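4. Teaching by hand and by remote: board service tasks

Covers recording a demo on an opened computer chassis with the Stiltetti arm. Socket lever, memory latches, lifting a card. Do section 3 (homing, gripper zero) first. 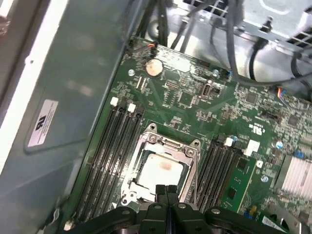

4.1 Before you start

1. Chassis open, power cord out, lid well clear of the arm's reach.
2. Ground strap on. Yours, plus the one on the arm base.
3. Fix the chassis to the bench. Two clamps minimum. If it slides mid-demo, throw the demo away.
4. Check the wrist view on the pendant. Processor socket and both memory banks should be visible, fingertips too.
5. Close the fingers fully, then open to your start width. Write the width down, you'll want it for the replay.

CAUTION: Fingers are stiff. Socket pins are not. Never teach a downward move over an open socket with no processor seated.

4.2 Teaching by hand

1. Pendant > Teach > Hand guide. Wait for the two beeps.
2. Hold the arm above the wrist joint. Don't push on the gripper housing, it throws off the force reading.
3. Bring the fingertips to just short of the part. Stop. Press MARK.
4. Last bit slow. Speed limit drops by itself once MARK is set.
5. Close, lift or press as the task needs. Press MARK again.
6. Back out the same way you came in – straight, no swinging over the cables.
7. Press END. Name the demo before doing anything else. Unnamed ones get overwriten.

Note: memory latches swing outward. Teach each one as its own demo, not both in one go.

4.3 Teaching by remote

1. Pendant > Teach > Remote. Pick up the hand controller only after the light goes solid.
2. Set scale to Fine. Coarse is for moving between stations.
3. Squeeze the clutch to move, let go to reposition your hand. Arm holds still while the clutch is open.
4. Work from the wrist view. Look up at the bench now and then, the view won't show what the elbow is doing.
5. MARK and END same as 4.2.

CAUTION: If the picture lags, release the clutch and wait. Do not chase it.

4.4 How many demos

Start with 22 per task. Shift the chassis angle a little between runs. Memory on the controller holds 258 demos, after that export to the Cundness folder and clear.

4.5 Replay check

1. Replay at low speed, hand on the stop button.
2. Arm stops short of the part: redo 4.1 step 5, then replay.
3. Error E-14: clutch was open at END. Delete that demo adn record again.

Questions on this section: Thenmozhi Salian, Stoltthorpe bench support.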